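Chapter 4
What the Label Does and Doesn't Tell You: Buying Cloth for Home Sewing

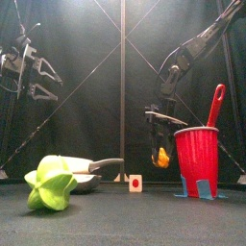 Most sewing books begin the subject of fabric with a list of fibers and a promise that once you know the fibers you will know the cloth. I don't believe it, and I doubt you will either after your second or third garment. Fiber content is one fact among several, and often the least useful one at the cutting table. Color is sold in much the same way. A small patch of yellow-orange beside a dark bolt looks as if it glows, and shops know this very well, so the bright bolts are stood beside the dark ones. Take that same yellow-orange to a window, away from anything black, before you decide that it's the color you want for three yards of skirt.

The word "drape" causes more trouble. Pattern envelopes ask for "fabrics with good drape," and the sales tag obliges by saying that the fabric has it. Good for what? A bias skirt and a box-pleated skirt need opposite things. Peltum, a rayon blend that many of you will meet because it is cheap and widely stocked, is described by its makers as "fluid." I have made two skirts from it. One hung well. The other, cut on the cross grain from what was sold as the same cloth, stood away from the hip like a lampshade. Perhaps I got a bad bolt. Perhaps the word means very little.

In her pattern-cutting classes in Risitville, Melur Tuhumury used to make beginners buy a quarter yard of anything before they bought the full length. They grumbled, and some shops still refuse to cut so little. But a quarter yard can be washed, pressed too hot, folded, pinned to a waistband and left overnight. None of that can be done to an adjective. We will use her method in this chapter, with a few changes I'll argue for as we go.

4.1 Shrinkage, and the claims made about it

"Preshrunk" is the term to be most careful with. It usually means that the cloth has had some treatment to reduce shrinking. It doesn't promise that the cloth has finished. Cut a square 14 inches on each side, mark the lengthwise grain with thread, wash it as you intend to wash the garment, and measure it again in both directions. If it has lost half an inch along the length, a 42-inch skirt panel will lose an inch and a half. That's a hem.

Some teachers will tell you to wash everything twice. I used to say so too. My notes from 63 test squares gave me little reason to go on saying it, except with loose cotton weaves and flannel, where the second wash did take a bit more. My squares all went through one machine in one laundry room with hard water, so treat this as a hint and keep your own notes.

4.2 Price

You will hear that you get what you pay for. In the fabrics we compare later in the chapter, the Gemwood linen cost more than twice as much as the Rondonuwu and frayed faster. It also had the nicer color, and I'd buy it again for a lined jacket where the raw edges are shut away. For an unlined summer skirt I wouldn't. Price will tell you something about fiber and something about the rent on the shop. How much of each, you can't know from the tag.

Thread count is another number that impresses people more than it should. It tells you how closely the yarns sit. It says nothing of whether those yarns are smooth, strong or evenly spun, and plenty of good skirt fabric has a modest count.

4.3 Before you go on

You'll need the following for the exercises in this chapter: a quarter yard each of three plain-weave fabrics of different weights, a tape measure, contrasting thread, an iron and a notebook. Write the shop's description of each fabric at the top of its page before you test it. We'll come back to those descriptions in section 4.6, and you may want to cross some of them out.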